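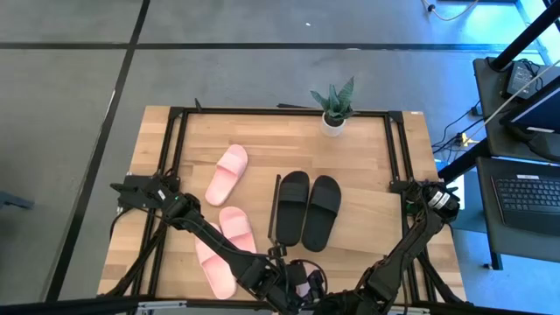 Teaching a robot to tidy up a row of shoes takes more patience than most of us would guess, and the people at the Prunimeo workshop in Tovelow have been finding that out one pair at a time since the fall. The job they picked for their first public project is a plain household one: take the slides that pile up inside anybody's front door and set them down in pairs, side by side, toes pointing the same way. A person guides the two arms by remote control while the computer keeps a record of every motion, and later on the robot is asked to try the same thing by itself. The shoes on the table are about as ordinary as footwear gets, two pink slides and two black ones, and the black pair standing next to each other with their toes toward the far side is a good picture of what the operators are after. The pink ones, lying apart, are the kind of start the robot has to learn to deal with. There is even a little potted snake plant at the back of the table, and the arms have to mind it the way you or I would mind a lamp.

The workshop opened its doors to neighbors on 16 January 2020, and a good crowd came in out of the cold to see what goes on in the old Peixoto building, which many in town still remember as the place to get a vacuum cleaner fixed. Visitors were welcome to stay as long as they liked, and quite a few stayed through the whole evening, coats over their arms, watching the grippers close on a strap and let go again.

Each run that a person steers from start to finish is called a demonstration, and the team had 214 good ones saved by the time the doors opened. They are aiming for 300 before they start training the system in earnest. A good one, as it was explained to us, is a run where the operator doesn't drop anything, doesn't bump anything and doesn't stop halfway to think. Runs that go wrong are kept too, in a separate folder, and there was some friendly disagreement among the operators over how much use those will be later on.

Slides turn out to be a nice size of problem for this sort of work. They are light, they don't have laces, and the wide strap gives the fingers something to take hold of. They can also land upside down or on top of each other, and a soft sole will bend when it is pinched – so there is plenty to practice. The operators change the starting layout before every run. Sometimes a pair is only a little crooked, and sometimes the shoes are spread out to the corners with the toes every which way, and one operator told us that her own kids' habits at home have been a great source of ideas.

Steering the arms is harder than it looks, too. New operators spend their first couple of sessions just learning to slow down, and the usual advice is to lower the gripper, pause, and only then close it. Those pauses get recorded along with everything else, and the staff would like to see them get shorter and more even as the weeks go by, so that the robot doesn't pick up anybody's nervous habits. Several guests asked whether they could have a turn, and the answer for that evening was no, though a sign-up sheet went around for a beginners' session and had filled both sides before the cookies were gone.

The arms run on a recording program called Andum, which was written in the workshop and which the group plans to share with schools in the county free of charge. A teacher's guide is being put together now and should be ready in March. After the slides the plan is to move along to children's boots and then to folded towels, and there was talk of mittens – but mittens, we were told, will have to wait their turn.

The next open evening will also be held in March. Admission is free, parking is behind the building, and the side entrance has a ramp. Families are welcome, and anyone with a spare pair of clean slides in an odd size or color is invited to bring them along and leave them in the bin by the front desk.

Tovelow Community News | Contact the news desk, ext. 145 | © 2020 All rights reserved | Back to top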